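March 12, 2019 — bench 2, fish room side

Embryo fix from this morning. Asabe pulled clutch 719 at the right stage this time, heads look clean, yolk intact on nearly all. Went into fix at 10 am, rocker on slow, cold room. Jolene wants overnight, I still think four hours is plenty for the mitochondrial stain and overnight just kills the antigen. Compromise: split the clutch. Tubes A and B come out this afternoon, C and D stay till tomorrow.

Old Vakov buffer finished. New bottle is made up from the Tijani powder, pH came out a bit high, brought down with a few drops of acid, then overshot, then back up. Fine now. Label says "new", somebody please put a better label on it.

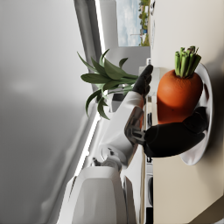
Blocking: 30 min was too short last round, background all over the lateral line. Going to 40 and adding the second wash back in. If backgroud is still bad its the secondary, not the block — that tube has been in and out of the freezer since September.

Scope time: Hiltent confocal is booked solid by the Pullthorpe people until late. I took the evening slot. Don't need the big objective for this, just want to see whether the hair cells are labeled at all before anyone spends a week on sections.

Mounted two test larvae from the old batch while waiting. One rolled over in the agarose, no use. Other one good, dorsal up, can see three neuromasts on the left side before it drifts out of focus. Agarose too thin? Try a thicker mix, let it set longer before adding water.

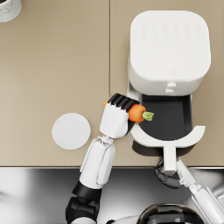 TO DO / CARRY OVER

A and B: wash x3, permeabilize, block, primary overnight in cold. Use the small tubes, the big ones waste antibody.

No-primary control!! forgot it last time, Asabe noticed, I did not.

Ask Jolene if her dissection forceps are the bent ones or the straight ones, mine have a burr on one tip and tore two otic capsules.

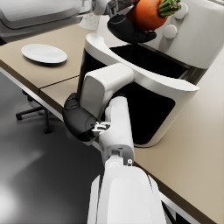 Freezer shelf 3 is full of unlabeled strips again. Going to leave it a few days and then bin anything without initials.

Later — A and B out of fix, tissue firm, a little more yellow than I like. Tails curl slightly in B, not in A. Same tube type, same volume, so no idea. Kept both. Primary on at the end of the day, 1 in 719 would be funny but it's the usual dilution, see inside cover.

C and D still rocking. Asabe will pull them tomorrow morning, I'm on water changes.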